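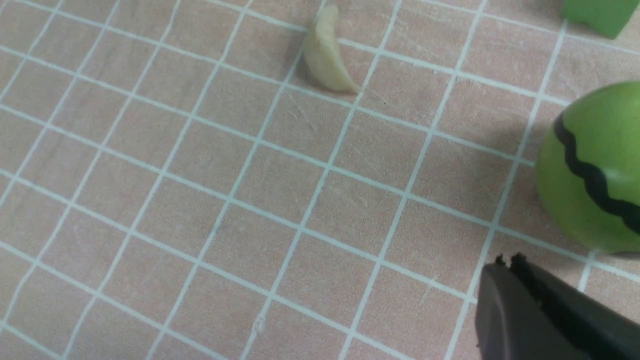
Workshop tips: house rules for a small tabletop arm

Last updated 22 November 2020

A small arm on a bench doesn't look like it can do much harm, and mostly it can't. It can still pinch a finger, knock a mug into a power supply or grind its own fingertips into the table for a full minute while you look for the switch. The rules below are the ones used at the Wusta shared workshop for light pick-and-place practice. They cover arms that sit on a table and lift toys, blocks and kitchen items. If your arm is heavier than that, follow the maker's manual and whatever safety standard applies where you live, and treat this page as extra reading.

The table

Use a surface with a printed or drawn grid. It saves a lot of arguing about where an object was when a grasp went wrong. Write the position down by square, counting from the corner nearest the arm's base, and always from the same corner.

Tape the mat or sheet down on all four sides. A mat that creeps a little each session will spoil your notes long before you notice it by eye.

Scuffs are fine. Replace the surface when you can no longer read the lines, or when a scratch is deep enough to catch a fingernail. A fingertip that catches on a raised edge will drag.

Wipe the table before each session with a barely damp cloth and dry it. Crumbs and bits of tape get under small objects and make them rock. Don't use spray polish. It makes everything slide for days.

The objects

Soft or light plastic only for the first month. Toy fruit is good because it comes in awkward shapes: balls that roll, wedges that tip over, thin curved pieces that are hard to grip across the middle.

No real food. It leaves juice on the finger pads, and somebody will eventually eat it.

No glass, no open liquids, nothing with a battery inside.

Leave open space between objects, at least the full width of the open gripper. Beginners crowd the table and then blame the software when the arm hits the neighbor of the thing it was sent for.

Check that each object is narrower than the gripper's widest opening. Measure it. A round object has to be measured at its thickest point, and it should be gripped there too - higher up and it squirts out downward, lower down and the fingertips hit the table.

Put objects away in the same bin every time and wash them in April and again in the fall. Warm water and dish soap, then air dry overnight.

Before you power up

Clear mugs, phones, keys and loose sleeves out of reach of the arm. Reach means the whole circle, including behind the base.

Check the clamp bolts by hand.

Look over the fingertips. Small notches wear down and pick up grit. Clean them with an old toothbrush and replace a pair when one side is visibly shorter than the other.

Find the stop button and press it once as a test. It must be where a person standing at the table can hit it without leaning across the arm. If it lives on a long cable, hang it on a hook so it doesn't wander.

While it runs

2 people for any new program. One runs it and one has a hand on the stop.

First run at the lowest speed setting, with no objects on the table. Second run at the same speed with one object. After that you may raise the speed a step at a time.

Hands stay off the grid while the arm is live, including for "just nudging" something that rolled. Stop the arm, move the object, start again.

Set a floor height in the software so the fingertips can't be driven into the surface. Leave a little clearance for the thickness of the mat.

If a camera is fitted near the wrist, keep people's faces, mail and computer screens out of its view. Recordings pile up quickly and get shared more widely than you planned. Tell anyone in the room that it's on.

Keeping the log

Every session gets a line in the log, even a short one. Date, program, objects used, anything that was dropped or bumped. The Wusta log has 2,184 lines in it and the boring ones have been the most useful, mainly for working out when a fault began.

Write down near misses the same day. Fingertips and pads are changed after 900 cycles or at the first crack.

Shutting down

Park the arm low and folded, gripper open and empty. Power off at the arm first, then at the wall. Leave the table clear for the next person and hang the stop button back on its hook.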